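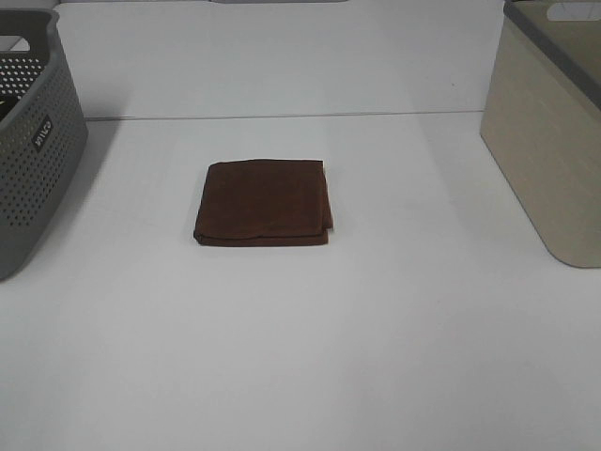 How should a hand towel be folded if it is to be stored flat?

Fold it in half along its length, then in half across, then in half across again, and press the air out with the palm after each fold.

Those were the first two lines of the linen notes at the Fledora, and I was given them on the morning I started. The notes ran to 11 pages in a plastic sleeve. They covered towels, bath mats, pillowcases, single sheets, fitted sheets and what was described as irregular items. There was no page on what to do with something that had not been issued by the hotel.

The Fledora stood at the top of the harbour road in Zavel. It had three floors and a lift that served two of them. All laundry went out to Garrido in the evening and came back the following afternoon, washed and dried but not folded. Folding had been included in the contract until the price went up. It was then done in the linen room, on a white table, by one person. From September that person was me.

The stock stood at 4,000 pieces. Each had a code sewn into the hem, and each code had a line in the ledger giving the date of issue and the number of washes. A towel was withdrawn at 251 washes. I asked why that number and was told that the old ledger had room for 250 strokes, and that the extra one was the wash it had on its way out.

I worked in the following order. The bag was emptied on to the left side of the table. Pieces were sorted by type, shaken once, checked on both faces under the lamp and folded. Stained pieces went back in the bag. Good pieces went on the shelf with the fold facing outwards, so that one could be taken without disturbing those above it. Anything that did not belong to the hotel went in a basket until somebody asked for it.

The brown towel came in the fourth bag of my second week. Hotel towels were white. I checked the hem for a code and found in its place a line of brown stitching, done by hand, where a code had been unpicked. The needle holes were still there. I could make out the width of the label, and it matched ours.

I folded it by the notes. The stack was not quite true on one side, as the hem had shrunk more than the body of the cloth, and a corner stood out whichever way I turned it. I wrote it in the found book as one towel, brown, no code, and put it in the basket.

It was gone in the morning. Nothing had been signed for.

Eight days later it came back from Garrido in a mixed bag, clean. I folded it, entered it and put it in the basket. It was gone in the morning. This happened again after a further eight days, and again after that. The found book had a column for the claimant's room and I left it blank each time, with a dash to show that I had not simply forgotten.

I considered the possibilities in order of likelihood. A guest could be ruled out, as the average stay was two nights. The evening staff had no key to the linen room. The driver from Garrido had a key, but collected at six, while I was still at the table. That left the day manager, who had every key, and the woman in 101.

Room 101 was let by the year. It was the only one. The woman in it had arrived before the present ledger was opened and paid in advance by cheque. She had once worked on the Fumby, the ferry that ran to the islands until the service was withdrawn, and she had been issued with hotel linen on the same terms as anyone else. I had never met her. Her laundry was left outside her door in a pillowcase tied with string.
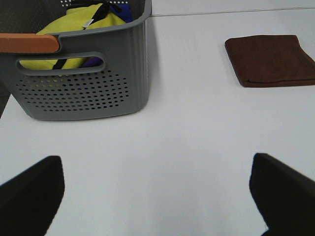
I took down the old ledgers on a quiet afternoon and went through the withdrawals. There were nine volumes. It took three afternoons in the end, between bags, and I kept my place with a strip of hem tape.

Towel 1,770 had been issued to 101 as part of a set of six. Five of the six had been withdrawn at 251 washes in the usual way. The sixth had reached 249 and then had no further entries. There was no note of loss and no charge on the account. In the margin, in the handwriting of whoever did my job at the time, was the word "dyed", followed by a question mark.

So it was one of ours. It had been put in with something brown, or dyed on purpose, and then the code had been taken off so that it could not be counted. Since then it had been going out with the mixed bags and coming back, every eight days, for as long as the ledgers had been kept without it. I worked out an estimate of the washes on the back of an envelope. I did the sum twice and did not enter the result.

The rule was clear enough. A piece of hotel stock found without a code was to be given a new one and restored to its line. Restored to its line, the towel would be over the limit by a wide margin and would have to be withdrawn the same day. Withdrawn towels were cut in four and sent down to the boiler room as rags.

It came back the next time in a bag of bath mats. I shook it and checked both faces. The pile had gone thin in the middle and was still good at the ends. One stitch had come loose in the hem where the label had been, and a length of thread hung from it.

The repair tin was on the second shelf. It held white thread, black thread, and at the bottom, on a card, some brown. The card was nearly used up. I had seen it there in my first week and taken it for part of a uniform repair.

I closed the stitch and put in two more beside it. I folded the towel in half along its length, in half across and in half across again, pressing with the palm. The corner stood out as before. I wrote one towel, brown, no code, and put a dash in the column for the room.

Then I locked up and went down for the evening bags. I left the tin on the table, with a note on the lid to order more brown thread.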